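Equipment plan for the disassembly cell: where the money goes next

Neelam Kashyap

Members of the Ekbridge reuse group have asked what the second round of spending on the disassembly cell will cover. The draft plan went out in April and several sites have sent comments. What follows is the shortened version, with the changes made after those comments.

The present cell handles desktop towers. Its job is to take out the parts worth testing and reselling: memory, drives, expansion cards and, on some models, the power supply. The arm and hand were the largest items in the first budget and are working within their rated load on every part in that list. No further spending on either is proposed in this round, apart from spares.

The first proposal is for fixtures. A tower has to be held on its side, open face up, without the case shifting when a drive or card is pulled. Cases vary in depth, in the position of the feet and in how much the sheet metal flexes once the side panel is off. The group has been printing its own fixture parts, and this has kept the unit cost low, but the hours spent on drawing, printing and refitting were never entered in the budget. They should be. The plan now carries a separate line for fixture design time, charged at the same rate as programming time.

The second proposal concerns the hand. Senov quotes for the gripper as a single unit, and the first order was placed on that basis. For the next order we will ask for fingertips, fasteners and cable sets to be priced separately. Fingertips are a wearing part. Sheet-metal edges inside a computer case are not always folded, and contact with them is hard to avoid when reaching for a drive latch. The plan allows 2 full fingertip sets per cell per year, held on the shelf and not ordered on failure.

Cabling is the third proposal and has drawn the most comment. In an open tower the supply and data leads lie across the parts the hand has to reach. Moving them aside takes time in every cycle, and a lead caught between a fingertip and a drive cage stops the cycle altogether. Three options were priced: a manual step before the tower enters the cell, a second small arm to hold the leads back, and better sensing at the wrist so that the existing hand can deal with them. The second arm was dropped early, as it needs its own mount, controller and guarding. The choice is between the manual step and the sensing. 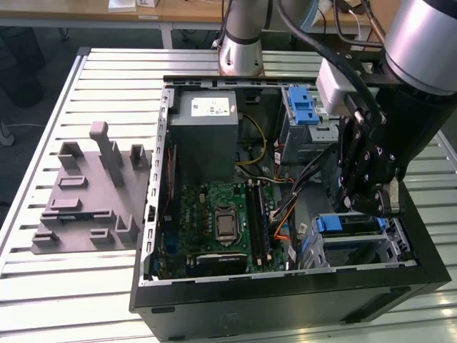
Curnalia wrote in favour of the manual step, arguing that a person with side cutters can clear the leads from a tower in less time than it takes to load the next one, that the cut leads have no resale value worth protecting, and that money for sensing would be better held until the group has a full year of stoppage records to size it against.

The argument on records is accepted. The stoppage log at present gives a time and a cell number but no cause, so it cannot support a purchase of this size. From the next release of the cell software the operator will have to pick a cause from a short list before restarting. The change is small and is covered by the existing support contract.

The argument on cutting is accepted in part. Some buyers take the power supply only with its leads intact, and a cut lead turns a tested part into scrap. The manual step in the revised plan is therefore to unplug and fold back, with cutting allowed only on data leads. This is slower than Curnalia's figure assumes. Sites that do not resell power supplies may cut as they see fit.

Throughput has been set at 2352 towers for the planning year, across all shifts. The earlier draft used a higher number taken from the supplier's cycle time, which leaves out loading, fixture changes and stoppages. Sites working out their own case should use measured cycle times, door to door, and should leave out the first 1000 towers after installation, when the fixture set is still being adjusted.

The spares list now runs to 119 lines. Most are fasteners, connectors and printed parts of low value, and these can be bought from petty cash. Anything on the wrist, including the sensor housing and its cable, needs a purchase order and should be requested before the shelf is empty. Lead times on wrist parts have been the longest of any item.

Two matters are left open. The worktable was bought for the first cell from general stock and has not been checked for stiffness under the arm at full reach; if it has to be replaced, the cost falls in this round. The lease on the cell controller also ends within the planning period, and the Kashyap draft assumes renewal on present terms, for which there is no written offer.

Comments on the revised figures should go to the Ekbridge office before the budget is closed. Please give the cell number and the tower models handled, and attach the stoppage log if one is kept.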